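Stolteo Home & Table Help
Community answers: Kitchen and dining

Setting up a picnic on the floor indoors, what do I do about the bowls?

Posted August 31, 2024 by Dernard

Hi all! We've started having picnic suppers on the floor and I am completely in love with the whole thing. A big yellow-and-white gingham cloth goes down on the tile, the food comes over from the counter, and everybody sits wherever they like. It feels like a little vacation every time, even when it's leftovers.

My trouble is the bowls. I have ceramic ones in a soft sage green (glossy, pretty, heavier than they look) and a few clear glass ones, and I can't settle on how to lay them out. If I put everything in the middle, people lean across each other. If I spread it all around the edges, somebody's knee ends up in the salad. The cloth also creeps on the tile when anyone shifts, and the bowls go with it.

Do you set the bowls out first and fill them on the cloth, or fill them at the counter and carry them over? And is there anything that keeps a cloth flat on a smooth floor without tape? I'd love to have this sorted before my sister's family comes in October.
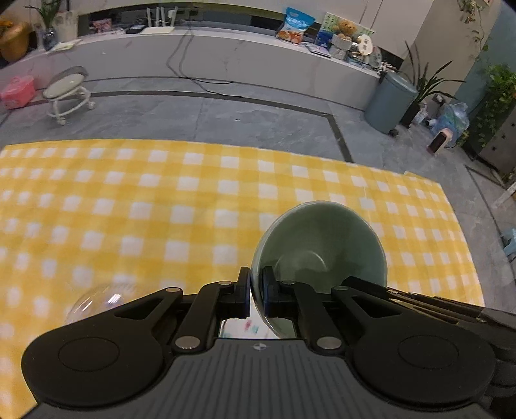

I should add that I don't want to switch to plastic. I know it would be the sensible choice, but half the fun is using the nice things on the floor.

Kuo

Oh, I love this, we do floor suppers too! Fill the big ones at the counter and the small ones on the cloth. A full serving bowl is easiest to lower when you're already kneeling, so we have one person kneel and another hand things down. Small bowls go out empty, one at each place, and then you pass the food around.

For the layout, try a loose ring about a forearm in from the edge of the cloth. Knees stay outside it, and there's still room in the center for bread or a pitcher. With more than 4 people I make two little clusters instead, one at each end, with the same things in both. It's more dishes to wash but so much nicer to eat at!

Glass bowls are the ones I watch. Clear glass on a checked cloth pretty much disappears when you're talking and reaching, so I put something bright in them right away. Sliced oranges, cherry tomatoes, anything. And hold the ceramic ones with both hands under the base. It's tempting to grab them by the rim, but a glossy rim is slippery if you've got any dressing on your fingers.

Wullari

rug pad. the thin rubbery mesh kind, cut it a bit smaller than the cloth so it doesn't show. ours hasn't moved since. check it's ok for your floor first, some of them leave marks on stone

Dernard

Thank you both! Cutting up the spare rug pad from the hallway tonight, and the two clusters idea is going straight into the October plan. Oranges too!

Last updated: August 2024

Contact us | © Stolteo | Back to top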